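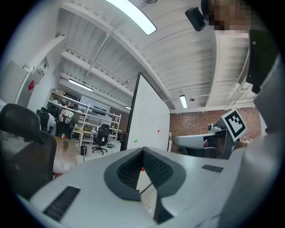
Figure 1. Light-coloured floor tile, with a person in light clothing at right.

Keeping a Shared Building Comfortable: A Student Report on Noise at Vakis Hall
Submitted July 26, 2020

1. Why I chose this topic

When our class was asked to pick a problem close to home, I thought first of the big things, like traffic and rubbish, and then I spent a Saturday-style long afternoon in the study room at Vakis Hall and couldn't hear my own thoughts. There was a choir at one end of the building, a table tennis group at the other, and a kettle that whistled so loudly that three people got up to turn it off. I went home with a headache and a topic.

Vakis Hall belongs to the neighbourhood of Ilarik and has been used for just about everything over the years. My grandmother learned to dance there, and my brother had his school concert in it. I am very fond of the place, and I hope nothing in this report sounds like a complaint. What I wanted to find out was where the noise comes from, how it travels, and whether a group with hardly any money could do something about it.

2. What I read first

I started with the basics, which took me longer than I'd like to admit. Sound bounces off hard surfaces and is soaked up by soft ones. Tile, glass, metal and bare plaster send most of it back into the room, while curtains, carpet and padded chairs take some of it away. The time it takes for a sound to die down after it stops is called the reverberation time. A long one is lovely for singing and awful for talking, and that explains a good deal about why the choir and the study group have never agreed on which room is best.

I also learned that absorbing sound and blocking sound are different jobs. A rug makes a room less echoey, but it won't do much about the table tennis next door. For that you need heavy walls and doors that close properly, with no gaps at the bottom. I had mixed these two up in my proposal, and my marker was kind enough to point it out.

3. How I did the survey

In May I left paper forms in the front hall with a box beside them. The form had seven questions, all on one side of the page, and a space at the end for anything people wanted to add. I printed 468 forms and got 381 back, far more than I had dared to hope for – people really do love this building, and they have a lot to say about it. Some wrote on the back as well, and one person drew me a floor plan with arrows.

I grouped the answers by the room people used most. Where someone ticked two rooms I put the form in both groups, so the groups overlap a little.

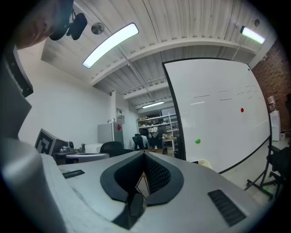

The most common grumble by far was echo, and it came mostly from people who use the larger rooms for talking: the language class, the book group and the parents who meet over tea. Several said they had stopped coming to evening talks because they could only follow the speaker from the front rows. Older visitors mentioned this more often than younger ones, and those who wear hearing aids wrote about it with real feeling. I hadn't thought about hearing aids at all when I wrote the form, and if I did it again I would give them a question of their own.

Doors came second. The one between the kitchen and the study room bangs whenever it's let go, and I must have heard it a hundred times myself without ever thinking of it as something that could be fixed.

4. What might help

I had set myself a pretend budget of $1000 and tried to spend it sensibly. Felt strips and a slow closer for the kitchen door would come first, because they are cheap and would help right away. After that I would put most of the money into heavy second-hand curtains for the talking rooms, with whatever was left going toward rubber feet for the chairs. Ready-made acoustic panels would work better than curtains, but the prices I found would have used up everything on one wall.

Moving people around costs nothing. If the choir and the study group swapped evenings, the two would hardly ever overlap. I know from my own family that changing an evening is no small favour to ask, so I would suggest a trial of one term.

5. Things I would do differently

I had no proper sound meter. I used an app on my phone, and its readings jumped about so much that I left them out. I also only heard from people who still come to the hall. Anyone who had already given up on it because of the noise never saw my box, and theirs are the answers I'd most like to have. Next time I would leave forms at the library and the bakery as well, and start a fortnight earlier so the typing up isn't such a scramble.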